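本网站使用Cookie以改善浏览体验。继续浏览即表示您同意我们的Cookie政策。 接受 | 了解更多

旧木家具的漆面与公共机构的养护责任——访斯孔贝里木器保护中心主任斯维亚托斯拉夫·斯捷尔马赫

2021年8月18日 本刊编辑部 雷达·法鲁克

打印本页 | 以电子邮件发送

斯孔贝里木器保护中心承担本地区公共图书馆、学校和法院旧木家具的登记、养护与修复工作。今年8月,中心发布新修订的《公共场所木器养护规程》,对清漆木面的日常清洁、损伤记录和重新上漆的审批程序作出了规定。本刊就规程的修订背景及执行中的若干问题,采访了中心主任斯维亚托斯拉夫·斯捷尔马赫(Svyatoslav Stelmakh)。

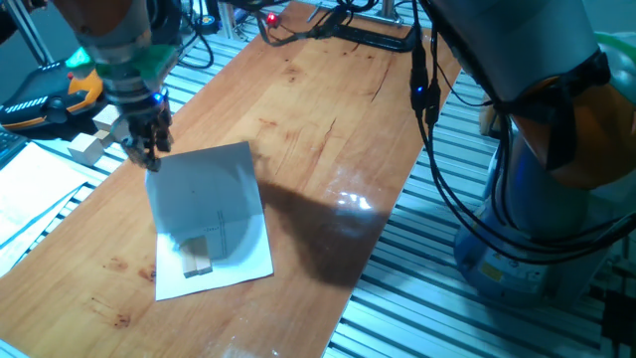
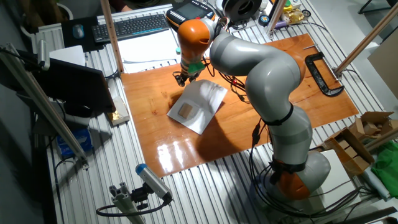 橙褐色清漆木面。

规程修订工作历时16个月,最先讨论的是“损伤”一词的定义。旧规程把漆面上一切与原状不符的痕迹都列为损伤,管理人员据此上报,修复申请长期积压。斯捷尔马赫认为,这一定义过于宽泛。“一张桌子用久了,总会留下使用的痕迹,哪些需要处理,哪些只需记录,应当有明确的区分。”他以第一幅图中的桌面为例:木纹细密清楚,另有几道细窄的深色裂纹和零散的暗红色斑痕。按照新规程,这类裂纹和斑痕应当分开登记,前者注明走向与长度,后者注明位置与颜色,在查明成因以前,均不得自行打磨。“斑痕可能来自木材本身,可能来自以前的染色,也可能是后来渗入的。单凭肉眼就下结论,往往要出错。”

斯捷尔马赫早年在福多内蒂(Fodonetti)家具工坊学艺,后来转入公共机构从事保护工作。谈到两段经历的差别,他说,工坊面对的是订货的主顾,主顾要求光亮如新,师傅就做到光亮如新;公共机构面对的是一批由几代人共同使用的器物,处理时必须考虑以后的人还能不能辨认出原来的做法。“我在工坊里学会了怎样把旧漆去干净,到了中心,花了很长时间学习怎样把旧漆留下来。”

据他介绍,目前登记在册的木器以阅览桌、长椅和文件柜为主。中心现行的档案制度要求每件器物单独建档,内容包括木料种类、漆料种类、历次修补记录及现存放地点。旧档案中,“清漆”二字往往涵盖了虫胶漆、油性清漆和后期使用的合成漆,三者的清洁方法并不相同。虫胶漆遇酒精即软化,如果用含酒精的消毒液擦拭,漆面很快会发黏、发白。去年起各阅览室加强消毒,此类情况明显增多,这也是规程提前修订的直接原因。

“我们收到的来信,大多数写的是同一件事:桌面起雾,擦不掉。”斯捷尔马赫说。他表示,起雾多半发生在漆层表面,如果及时停用消毒液并保持通风,一部分可以自行减轻,其余的应由专业人员处理。中心不赞成使用单位自购抛光蜡反复擦拭。蜡层会把灰尘封在里面,日后清除时反而容易伤及漆层。

对于各单位最关心的消毒问题,新规程给出了折中的办法。凡登记为虫胶漆的桌面,开放期间应当铺设可更换的垫板或桌布,由使用单位对垫板进行消毒;凡登记为合成漆的桌面,可以使用中性清洁剂,擦拭后随即用干布抹净。漆料种类不明的,一律先按虫胶漆对待,待中心派员取样检测后再作调整。斯捷尔马赫承认,铺设桌布会影响阅览室的观感,部分馆长对此有保留意见。“意见我们都收到了,也逐条作了答复。在没有更稳妥的办法以前,这一条不会放宽。”

湿度控制是采访中谈得较多的另一个问题。斯孔贝里冬季供暖时间长,室内空气干燥,大幅面的实木桌面容易收缩开裂。新规程建议将室内相对湿度保持稳定,并对季节转换期间的升降幅度加以限制。斯捷尔马赫强调,木材对骤变的反应比对偏干或偏湿更为剧烈。弗洛达诺(Flodano)分馆曾在供暖首日将阅览大厅的温度一次调足,不久以后,靠近暖气的长桌便出现贯通的裂缝。该桌后来送至中心修复,修复师用同种旧木料作嵌条,补缝之后没有统一改色,从近处可以看出修补的位置。

记者问及为何不把颜色补得完全一致,斯捷尔马赫答复说,这涉及修复工作的基本原则。“站在正常的阅读距离上,嵌条不应当引人注意;俯身细看,应当看得出来。以后接手的人需要知道哪一块是原来的,哪一块是我们加上去的。”他补充说,所用胶料为动物胶,受热受潮后可以松开,如果日后有更好的材料,嵌条能够取下重做。

新规程争议最大的条款是重新上漆的审批。过去,使用单位在经费允许时可以自行委托外部厂家,对整批桌椅作翻新处理。部分厂家采用机械打磨,将旧漆连同表层木料一并磨去,再喷涂光泽度很高的合成漆。斯捷尔马赫对这种做法持否定态度。“打磨一次,边角的线脚就浅一分。翻新过几遍的桌子,线脚已经看不清楚了。”依照新规程,凡使用年限超过80年的木器,重新上漆前须由中心出具书面意见;使用年限较短的,由单位自行决定,但应将所用漆料和施工日期记入档案。

有单位提出,书面意见的办理周期过长,影响正常开放。对此,斯捷尔马赫表示,中心已经与泰亚吉(Tyagi)材料检测所达成合作,由后者承担漆层取样分析。取样只需米粒大小的一点漆屑,一般从桌底或抽屉背面等不显眼处采取。检测所完成分析后,结果直接录入档案系统,申请单位可以随时查阅办理进度。漆样截面在显微镜下呈现的层次,有时能够纠正文字档案中的错误。区法院一张会议桌一直被记为建院时的原物,分析后发现最底层的漆料属于较晚的品种,中心随后查阅采购旧账,确认该桌是后来添置的。

关于经费,斯捷尔马赫介绍,今年列入修复计划的木器共53件,经费由地区文化事务部门与使用单位分担。规模较小的学校图书馆可以申请减免。除修复费用外,中心还设有一项小额养护补助,每件器物最多可申领200克朗,用于购置桌布、垫板和湿度计。他希望各单位多利用这项补助。“湿度计花不了多少钱,一条裂缝修起来要用掉一名修复师几个星期的时间。”

人员培养方面,中心与当地职业学校合办的木器修复课程将于秋季继续招生。课程分为材料识别、手工工具、漆料调制和档案写作几个部分,其中档案写作往往被学员忽视。斯捷尔马赫说,他本人批改学员的每一份记录。“写‘桌面状况良好’,等于什么也没有写。我要求他们写明光线从哪一侧来,裂纹从哪里起、到哪里止,漆面的光泽是否均匀。多年以后有人打开档案,应当能够根据这几行字判断裂纹有没有变长。”

他还谈到手工漆艺的传承问题。虫胶漆的传统施工方法是以棉布裹住羊毛团,蘸漆后在木面上反复画圈,每层极薄,干燥后再上下一层。一张中等大小的阅览桌,做完全部工序需要数周。近年来商业工坊已经很少接这样的活,学员缺少练习机会。中心因此从旧家具市场购入一批没有保护价值的桌板,供学员反复上漆、去漆。对于学员常问的何时可以独立操作,斯捷尔马赫没有规定统一的期限,由指导师傅根据样板逐一评定。

采访结束前,记者请他对基层管理人员提出建议。他提出,每年开馆前应当在自然光下把每张桌面检查一遍,发现新的裂纹、水渍或起雾,先记录,后报告,在收到答复以前停止使用一切清洁剂。桌面上的热杯印和墨水渍,也请不要以民间流传的牙膏、核桃仁等办法处理。“这些办法有时确实能让痕迹变淡,变淡的原因是漆被磨掉了一层。”

新修订的《公共场所木器养护规程》及漆面登记表已发放至各使用单位。尚未收到的单位,可向斯孔贝里木器保护中心档案室书面索取。

打印本页 | 以电子邮件发送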